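How Does a Microwave Oven Heat Your Food?

A microwave oven can heat a bowl of soup in a few minutes, and it does it without a flame.

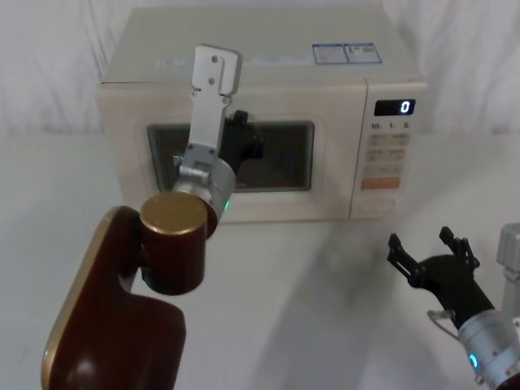

An ordinary oven gets hot inside, and the hot air slowly warms the food. A microwave oven works differently. It sends out invisible waves called microwaves. They belong to the same family as radio waves and light.

What do the waves do?

Most food has water in it, even food that looks dry, such as bread. Water is made of tiny parts called molecules. When microwaves reach the food, they make the water molecules twist back and forth very fast. All that moving turns into heat.

Why does the plate go round?

The waves are stronger in some places inside the oven than in others. Many microwave ovens have a glass plate that turns, so that each part of the food gets a share. Even so, the middle of a thick pie can be cold when the edges are steaming. Stirring helps, and so does leaving the food to stand for a minute or two.

Why can you see through the door?

Behind the window is a sheet of metal full of small holes. Light can get through the holes, so you can see your food. Microwaves are too big to fit, so they bounce back inside. When the door is opened, the waves stop at once.

What are the buttons for?

The buttons set how long the oven runs and how strongly it heats. On many ovens a small display shows the time left and counts down to 0. Then you will hear a beep.

Staying safe

Ask a grown-up before you use a microwave oven. Never put metal inside, and that includes spoons, foil and cups with a gold rim. Metal can make sparks. Do not heat an egg in its shell, as it can burst. Never switch the oven on when it is empty. Dishes can get very hot, so use oven gloves, and lift lids away from your face to let the steam out.

Words to know

Molecule: a very tiny part of something, much too small to see.
Display: the small screen that shows the numbers.
Steam: water that has turned into a hot gas.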